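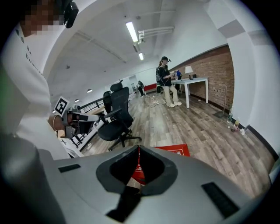
Ticket 165: front chair by the railing keeps sinking
Opened by: Lowri Hughes
Site: Parry, upstairs office
Opened: December 2019
Status: waiting on part

Lowri Hughes wrote:
Hi all, me again, sorry! It's the black mesh chair with the headrest, the one nearest the middle of the room. I set it to my height first thing, and by the time I've finished my coffee I'm typing with my elbows up by my ears. It only goes down, and it goes so slowly that I don't notice until my shoulders hurt. I've tried pulling the lever up while standing, and I've tried not touching the lever at all. Same thing both ways. Also it squeaks when I lean back, but I can live with that (Aled may feel differently).

Miklós Vörös wrote:
Thanks Lowri. Can you swap with the other black chair for a day and see if that one stays up? And have a look under the seat for a label, I need the model before I can order anything.

Lowri Hughes wrote:
Swapped! The other one held its height all day, so it isn't me. I got down on the floor for the label and it says Brakmont, then a number that's mostly rubbed off. I can make out a 22 at the end. While I was down there I pulled a big wad of hair and thread out of one of the casters, so at least it rolls nicely across the wood now. A bit too nicely, if you ask me, it wandered off toward the desk when I stood up.

Miklós Vörös wrote:
Okay, that sounds like the gas lift. I was up there this afternoon and sat in it for a while, and it dropped on me too, almost 6 centimeters. The lever isn't jammed and the seat bolts are tight (I gave them a quarter turn anyway). I've asked Hustside for a replacement cylinder. Please don't put the pipe clamp trick on it in the meantime, I know somebody is going to suggest it.

Aled Skyrme wrote:
I was going to suggest it.

Lowri Hughes wrote:
Ha! No clamp, promise. I'm keeping the good chair for now and I've put a sticky note on the sinking one so Mi-kyung doesn't get it by accident. Could you bring something for the squeak when you come to fit the part? It's on the left side, under the armrest, and only when you lean back.

Miklós Vörös wrote:
Will do. Leaving this open until the cylinder is in.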